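Starnwood releases Clulia 2, a tool that tells robot software when not to trust its wrist camera

Company says the update is narrow, unglamorous and overdue, and warns buyers against reading too much into its own test results

Starnwood, a maker of software tools for robot cells, today released Clulia 2, a new version of its program for checking wrist camera input before a motion planner acts on it. The release is open to all current license holders and will be included in new orders from January.

Clulia does one job. It reads the images coming from a camera on a robot's wrist, scores each one for usable detail, and passes that score to the planner along with the picture. If the score drops under a limit set by the customer, the planner can slow the arm, stop it, or fall back on joint position data. It does not recognize parts, plan grasps or learn on its own, and Starnwood has no plans to claim otherwise.

"Our industry has a habit of showing customers the good pictures," said Hildegard Hinrichs, head of perception tools at Starnwood. "A wrist camera spends a lot of its working life giving you gray. Most perception software will still hand you an answer when that happens, with a confidence number attached, and I have never understood why people believe the number."

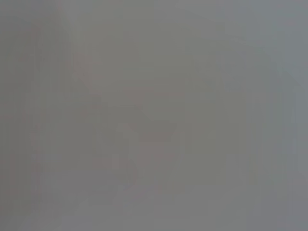 Hinrichs said the first version of Clulia was too easy to fool. It measured contrast across the whole image, and compression blocks have edges, so an image with no real detail could still pass if the blocks were strong enough. Customers found this before Starnwood did. Clulia 2 looks for the straight, regular borders that compression leaves behind and takes them out of the score.

The company tested the new version on a set of 1,145 wrist camera images that its own engineers had labeled by hand as usable or unusable. Clulia 2 agreed with the engineers on 90 percent of them. Starnwood asks that the figure not be quoted without the rest of this paragraph. The labels came from the same team that wrote the software, the images came from a small number of cells, and the engineers did not always agree with one another. No outside lab has repeated the test.

"Ninety percent on our own homework," Hinrichs said. "I would want to see what it does on yours before I signed anything. We will lend you a license for that, and if the score is useless in your cell, please send us the logs."
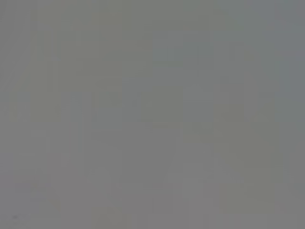
The second change concerns what happens after a low score. In the first version, a single poor image could halt the arm, which led several sites to set the limit so low that the check did nothing. Clulia 2 looks at a run of images instead. The default is 16, and customers can change it. A longer run means fewer needless stops and a slower response to a real problem. Starnwood does not think there is one right setting and has removed the "recommended" label that used to appear beside the default.

The new version also writes a plain text log of every score and every planner response. Support staff had asked for this for some time. The log records which image led to a stop, so that an operator can open it and judge whether the stop made sense.

Clulia 2 works with the Trundari motion planner and with controllers that use the Yang message format. Support for other planners is being considered, with no date promised. Sites running the first version should note that old limit settings do not carry over. The scoring has changed, and a limit that worked before may now be far too strict or far too loose. The setup guide has a section on choosing a new one, which takes patience and a good many test runs.

Clulia is not a safety device. It is not certified as one and must not be used in place of guards, light curtains or emergency stops. Starnwood repeats this because it has been asked, more than once, whether the software could replace them.

The update is free for sites with a current support contract. Trial licenses, the setup guide and the full list of known faults can be requested from the Starnwood sales desk. The list of known faults is longer than the list of new features.

About Starnwood
Starnwood makes software for checking, logging and replaying sensor data in robot cells. It does not make robots or cameras.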